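Kitchen Measuring, Handout 2: Liquids
Santino Painemal
Lustville evening course, room 9

Okay, so last session we did dry goods and I talked far too long about flour (sorry, I do love flour). Tonight is liquids, and I promise it goes faster. Please bring this sheet with you, because I've left room in the margins and I will keep telling you to write things there.

Start with the jug itself. I like a clear one with a proper spout, and I'd take glass over plastic any day, mostly because my old plastic one went foggy and I had to squint at it every single time. If you're buying one for the course, Prellby makes a decent cheap one and so does Rutley. Either is fine! Don't spend a fortune.

Reading it is where most of us go wrong. Put the jug down on the table, pour, let it settle, then bend your knees until your eyes are level with the liquid. I know, it feels silly. But if you hold the jug up in the air you'll tilt it, and if you look down from above you'll read the line wrong. Clear liquids curve up a little at the glass, and you want the bottom of that curve, the flat part in the middle.
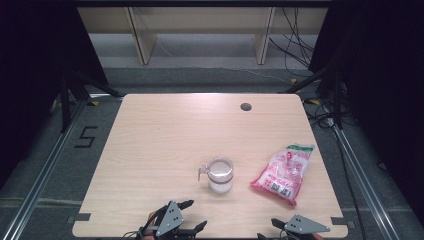
Cloudy liquids are a different story. With milk, or rice rinsing water, or anything starchy, you can't see through to the bottom of the curve, so you read along the top edge where it meets the glass and accept that you'll be off by a hair. For soup that doesn't matter one bit. For custard I'd weigh it instead, and we'll get to scales in the August session.

While we're on packets: several of you asked about mixes with instructions in a language you don't read. Look for the numbers first. Milliliters are nearly always printed as ml, grams as g, and a lot of packets have a little drawing of a cup or a pan next to them. Then check which cup they mean! A Japanese measuring cup is 200 ml and an American one is closer to 240, so a recipe made with the wrong one comes out thin or stodgy. My first pancakes from a borrowed recipe were basically soup, and I ate them anyway.

Practice for next time. Measure 69 ml of water by eye level, tip it into a bowl on a scale, and write down the grams. Do it 2 times without peeking at your first answer. One milliliter of water weighs one gram, near enough, so you'll know right away how you did.

Cortés has the spare jugs if you need to borrow one. Rinse it before you bring it back, please!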